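# Evaluation of the Gomalo Sorting Kit for Use in an Introductory Automation Course

Project report, Lercombe Technical College, Department of Applied Automation

## 1. Purpose

The department asked the project group to determine whether the Gomalo tabletop sorting kit is suitable for the second-year laboratory course. The kit is offered by Hamann as a complete package consisting of an arm, a two-finger gripper, a wrist camera, control software, and a set of printed exercises. The group was asked to report on setup, reliability, quality of instruction, and cost of ownership. A comparison with other products was outside the assignment.

## 2. Setup

Installation followed the printed guide without major difficulty. The arm was bolted to the bench frame and the controller was connected to a laboratory computer already in service. Calibration of the wrist camera took longer than the guide suggests. The procedure requires the user to confirm each position on screen, and the software returns to the first step if any position is rejected. The group repeated the procedure twice before the values were accepted.

The software license is tied to a single computer. Moving it requires a written request to the supplier, and this should be considered by any department that rotates its equipment between rooms.

## 3. Method

Testing was carried out in April. The group ran 800 pick-and-place attempts using the standard exercises, divided into four blocks of 200. The first two blocks used solid objects from the exercise set. The third and fourth used open containers, which the course would need for its unit on storage and handling. An attempt was recorded as successful when the object was lifted, carried, and released inside the marked area without assistance.

Gripper force was left at the factory setting for the first three blocks and reduced for the fourth. The work area was rearranged by hand after every 10 attempts. All entries were made in a shared log, which holds 2627 lines including software messages and operator notes.

## 4. Observations

Solid objects gave few problems. The arm approached them consistently, and most failures were traced to calibration drift, corrected by restarting the camera service.

Containers were more demanding. The gripper must close on a thin wall or rim, and a small error in height causes the finger to press down on the edge. Baskets with slotted sides presented a further difficulty in that a fingertip could enter a slot and hold the basket after release. Reducing the force in the fourth block made release cleaner but allowed heavier items to slip.

The wrist view was useful for teaching. It shows both fingers along with the objects nearby, so a student can judge the approach before giving the command to close.
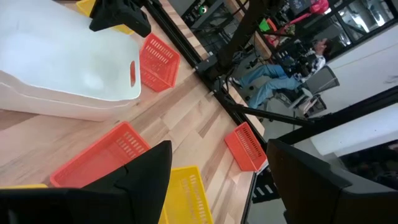 Clurnlow replied to our draft that the container exercises should stay in the course even if the success rate is lower, as students learn more from adjusting a poor grasp than from repeating a good one. The same reply asked that the height offset be explained in the handout before the first session, and questioned whether the factory force setting should be used with baskets at all.

The group accepts both points. A revised handout has been drafted with the offset procedure on its first page, and a lower starting force is proposed for all container work.

## 5. Recommendation

The group recommends purchase of one kit for a trial term, on condition that Hamann agrees to a license valid for two computers. Spare finger pads should be ordered with the kit. The log and the revised handout are stored in the department's project folder.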